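4. Running the Tabletop Scene for the First Time

By now you should have Caldeira installed and the Lullham scene files unpacked, so this is the fun part. Give yourself an unhurried half hour the first time through, and please don't worry if the loading bar seems stuck (the floor textures are slow, and we've all sat there wondering).

1. Open the launcher and choose Lullham, then Tabletop.
2. Leave the random seed at 52. The baseline results in Section 6 all use it, and you'll want yours to line up.
3. Press Load and wait for the arm to appear over the table with its blocks, the tray and the open cardboard box.

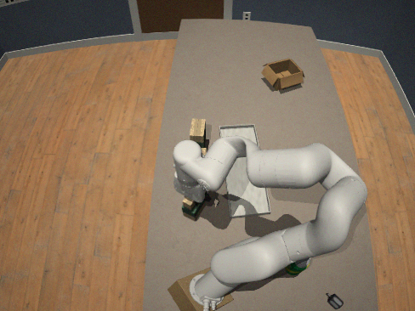 4. Set the episode length to 400 steps. Shorter runs will work, but our Guketti policy likes to take its time over a grasp, and it's a shame to stop it halfway.
5. Choose the policy file you'd like to test and press Run.

Note: The Irkby scorer reads object positions straight from the simulator, so an object hidden behind the arm in your camera view is still being scored. You don't need to move the camera for its sake.

6. Repeat for 20 episodes. Step through a few of the saved views as you go, paying special attention to the gripper near the left side of the table, where the small blocks sit close together.

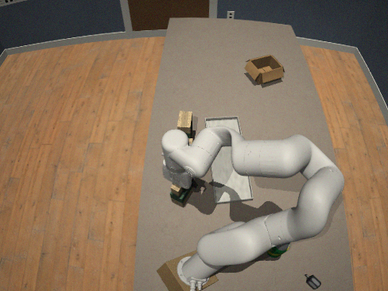 7. When the batch is done, press Export to write the results file. With the May release of the policy we got a success rate of 68 percent on this scene, and a few points either way is nothing to fret over.

Caution: Export overwrites any earlier file with the same name, without asking. Rename the old one first if you're fond of it.

Section last revised 12/09/2024.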